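**Halitz Fund for Campus Ministry - progress report from the Belura Wesley Fellowship**
11 September 2021

You asked for candor in these reports, and a page count. I can promise the first.

The grant paid for three things: a weekly supper and study, a preaching apprenticeship for undergraduates, and repairs to the kitchen at Magaña House. Supper is doing well. We had 26 students on the list when the term opened, and most of them now come before the food is ready, which the cooks have asked me to discourage. The study after it is on Ruth. Attendance dips when the casserole is tuna.

The apprenticeship has been slower. We planned for six students and have 4. Each preaches twice a term at a church in the district, with a pastor who has agreed to be kind first and useful second. One sermon in March ran to thirty-eight minutes and covered most of Isaiah. The congregation has invited her back, with a note about the parking lot needing to be cleared by noon. 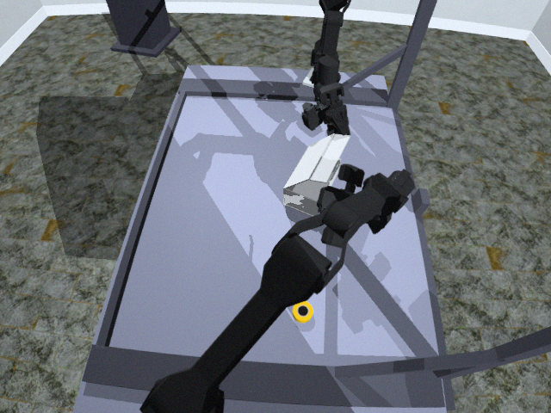
The kitchen is where I have to ask for patience. The plumber's first estimate did not include the wall behind the sink, and the wall had opinions. We have spent $2,000 of the repair line and expect to spend the rest by Advent. The stove works on three burners. I have stopped praying about the fourth and called Kenix Appliance, who can come in two weeks.

One change to the budget, if you will allow it. We set aside $300 for printed study guides, and the students read everything on their phones, including (I suspect) things other than Ruth. I would like to move that money to gas cards for the apprentices, two of whom are driving an hour each way in a car that should be on the prayer list itself.

Still to do before the next report:

- find two more apprentices, or stop saying six
- sign the building agreement with the district office
- get a second quote on the wall
- choose a book for spring - the vote is tied between James and Jonah

Receipts are attached, except for the one that went through the wash. I have written to the hardware store for a copy.

Wing-yan Kuo
Campus Minister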